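Section 4: Fitting and setting up the Estex hive scale

This section covers the Estex platform scale and its reporting unit, as supplied to members of the Brutley apiary scheme. It assumes that the hive stand has been levelled as described in section 3 and that the colony is already on site. Allow one dry afternoon for the work. The bees need not be opened at any point, but a veil and gloves should be worn throughout.

4.1 Parts required

Platform with four feet, load cable attached
Reporting unit with bracket
Battery pack (supplied part charged)
Two ratchet straps
Brood temperature probe, if ordered
Spirit level, not supplied
A known weight of between 10 and 20 kg, not supplied

Check the serial number on the platform against the one on the reporting unit. The two are matched before dispatch. A platform connected to the wrong unit will give readings, but they will drift as the temperature changes and cannot be corrected afterwards.

4.2 Charging the battery pack

1. Connect the pack to the charger before connecting the charger to the mains.
2. Leave on charge until the lamp turns from amber to green. A first charge takes about four hours.
3. Disconnect at the mains first.

Caution: do not charge the pack below 5 °C or while it is inside the reporting unit.

4.3 Preparing the site

The platform must rest on something that will not sink. Two paving slabs laid on firmed sand are suitable. Pallets are not, as the boards flex and the load passes unevenly to the feet. If the hives stand on a shared rail, the scale cannot be used on that rail, and the colony to be weighed must have a stand of its own.

1. Cut back grass and brambles to at least 400 mm on all sides. Stems that touch the hive will take part of its weight, and wet growth leaning on the roof has been known to shift a reading by more than a week's stores.
2. Lay the slabs and check them with the spirit level in both directions.
3. Set the platform down and adjust the feet until none of them rocks. Tighten the lock nuts by hand.
4. Check the level again across the platform. A slight forward tilt towards the entrance is acceptable if the hive has a solid floor. It should not exceed the width of the bubble.

4.4 Mounting the reporting unit

The unit should be fixed to a post behind the hive, outside the flight path, with the cable entry facing down. Do not fix it to the hive. The weight of the unit would be added to each reading, and vibration from it may unsettle the bees.

1. Screw the bracket to the post at a height where the display can be read without kneeling.
2. Slide the unit on to the bracket until it clicks.
3. Run the load cable along the ground and up the post, leaving a loop below the cable entry so that rain drips off before it reaches the seal.
4. Push the plug home and turn the collar clockwise until it stops.
5. Fit the battery pack and close the cover. The display shows the software version and then three dashes.

Note: the cable can be buried up to 50 mm deep. Where rabbits or rats are present, run it through a short length of garden hose. 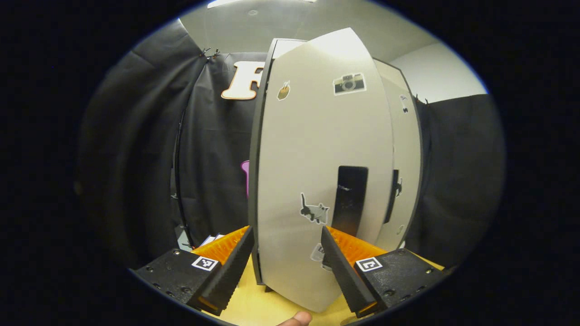 Page last changed: September 2, 2026

4.5 Setting zero

Zero must be set with nothing on the platform. This includes the hive stand, if you intend to place a stand on top of the platform. If you would prefer the stand to be left out of the readings, place it on the platform first and treat it as part of the platform from then on.

1. Wait ten minutes after fitting the battery pack. The load cells need this time to settle.
2. Hold down the Zero button until the dashes begin to flash.
3. Step back and do not lean on the post.
4. When the display reads 0.0, release is complete and the unit returns to normal weighing.

If the display shows E4, the platform was moving while zero was being set. Wait for the wind to drop and repeat from step 2.

4.6 Checking with a known weight

1. Place the known weight in the centre of the platform and wait for the reading to hold.
2. Move the weight to each corner in turn and note the reading each time.
3. Compare the five readings. They should agree to within 0.2 kg.

If one corner reads low, the foot beneath it is not carrying its share. Adjust that foot by a quarter turn, set zero again and repeat the check. If all five readings agree with each other but not with the known weight, go to the Calibrate menu, enter the true weight and press Store.

Bags of sugar make a good known weight if they are new and kept dry. Water containers are less reliable unless filled by measure.

4.7 Placing the hive

This step needs two people. A full-sized hive with two supers on may weigh more than can safely be carried, so take the supers off first and move them separately under cover cloths.

1. In the evening, once flying has stopped, close the entrance with foam.
2. Strap the hive from floor to roof with both ratchet straps. The straps may be left on afterwards, but their weight will be counted.
3. Lift the hive clear and hold it to one side while the old stand is removed and the platform is slid into the same position. If the platform could not be set up in the same position, see the note below.
4. Lower the hive on to the platform without dropping it. A sharp drop of even a few centimetres can damage the load cells.
5. Check that no part of the hive overhangs on to the slabs.
6. Remove the foam.

Note: a colony should not be moved more than one metre in a day. Where the platform stands further off, move the hive in stages on a temporary stand, or wait for a long cold spell when the bees have not flown for several weeks.

Caution: keep fingers out of the gap between the platform and the base plate. It closes under load.

4.8 Connecting to the Dronel service

The reporting unit sends its readings to Dronel over the mobile network. It carries its own SIM and needs no telephone or router on site.

1. On the unit, press Menu, then Network, then Join.
2. Wait for the signal bars. This can take several minutes under trees.
3. Sign in to your Dronel account and choose Add hive.
4. Enter the four-character code shown on the display.
5. Give the hive the same name or number that you use in your colony records. It can be changed later, but earlier exports keep the old name.
6. Choose how often readings are sent. Once an hour is the standard setting. Every 15 minutes is useful during a strong nectar flow and shortens battery life by about half.

If the unit shows status 427, the code has expired and a new one must be requested with Network, New code. Status 501 means that the software on the unit is older than the service will accept. Bring the unit indoors and update it by cable with the Kun loader, as described in section 9. Do not repeat the join request while 501 is showing – each attempt runs the modem at full power.

4.9 Setting alerts

Three alerts are provided. All are switched off until you set them.

Sudden loss: sends a message when the weight falls by more than the set amount within an hour. A setting of 1.5 kg will catch most prime swarms. Lower settings will be tripped on warm mornings when the foragers leave.

Low stores: sends a message when the weight falls below a set figure. To find this figure, weigh the empty hive parts or use the table in appendix B, add 3 kg for the bees, and then add the stores you wish to keep in hand.

Tip or theft: sends a message when the load is removed altogether. Switch this off before an inspection, or set a pause from the unit by pressing the Inspect button once. The pause lasts two hours.

4.10 Reading the first results

Readings during the first two days should be disregarded. The feet bed in, the hive parts take up or give off damp, and the colony may be disturbed by the move. From the third day, look at the reading taken before dawn, when all of the bees are at home and no nectar is coming in. Comparing one dawn with the next gives the true daily gain or loss.

Rain on a flat roof can add up to a kilogram, which goes again as the roof dries. Snow will add a good deal more and should be brushed off if the low stores alert is in use.

Wooden hives gain weight through the autumn as the timber takes up moisture. From November until spring this can hide a steady use of stores. Heft the hive from one side once a month as a check on the scale – remember to press Inspect first.

4.11 Routine care

Every month: clear leaves and dead bees from under the platform with a soft brush. Look for slugs and ants' nests around the feet.

Every three months: check the level, and check that the cable collar is tight.

Every year: remove the hive, repeat 4.5 and 4.6, and replace the cover seal on the reporting unit.

Do not use a blowtorch near the platform when scorching hive parts. Do not wash it with soda crystals, which attack the coating. Propolis may be scraped off with a plastic scraper in cold weather, when it is brittle.

Where a colony has died of disease or is under a standstill notice, the scale must stay on site until the bee inspector has given instructions for cleaning it. The reporting unit may be left switched on.

For faults not covered here, see section 10.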